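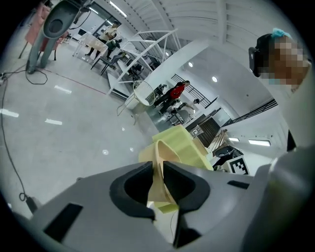
Folded strips in pale yellow and beige.

Renata Lis has kept every letter her landlord ever sent her, all 231 of them, and she is proud of exactly one. "It has an apology in it," she says. "Second page, very small."

She has rented on Jullgate for 3 decades.
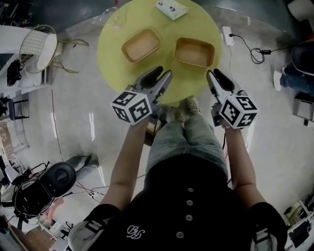

The rent, she admits, is still low – "suspiciously low, my sister says" – and the boiler is older than the lease. Would she ever move? "Where? Ellard? I'd have to start a new folder."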